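Who says it needs washing?
1/28/22

The owner of the laundry on the corner in Leltthorpe has been cleaning other people's clothes for 44 years, and she thinks most of you do far too much of it. I went in expecting a sales pitch. I left with my coat still over my arm.

"Smell it," she told me. I did. "Then why did you bring it in?"

I had wanted to ask her about Nirer, the detergent that promises to make fabric "live longer." She keeps a bottle under the counter, mostly to point at. "Soap takes dirt out. That's the job. I don't know what living longer means for a sock."

She is just as hard on the Hotholm method, the folding course a lot of my neighbors paid for last winter. It comes with 88 short lessons. I asked if she had watched any of them. "Two. In the second one they were still talking about how drawers make you feel."

I pushed back a little. Surely tidy clothes last better? She shrugged. "Wool, hang it wrong and you get shoulders like a coat rack. A T-shirt doesn't care." Her own clean clothes, she admits, often spend the night on top of the bed.

What about the machines? A customer had told her he spent more than 600 dollars on a dryer with a steam setting. She asked him how often he used it. He couldn't remember where the button was.

I am not sure I buy all of it. She still charges for pressing, and when I brought that up she looked at me for a while. "People want it. I tell them. They still want it." She said she hears the same from Spahić, the tailor's shop across the street, where jeans come in to be shortened with the creases ironed in.

Her one firm rule is about lint. Brush it off dry, before the wash. She has no opinion on which brush. 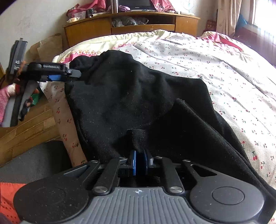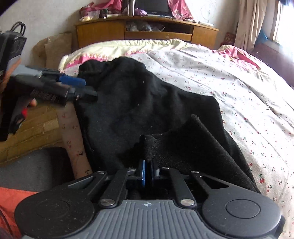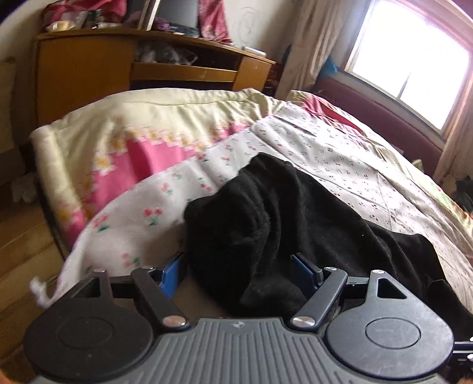
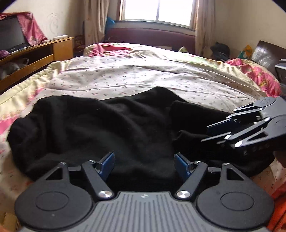
On the bed. The black fleece in the first picture has picked up some lint.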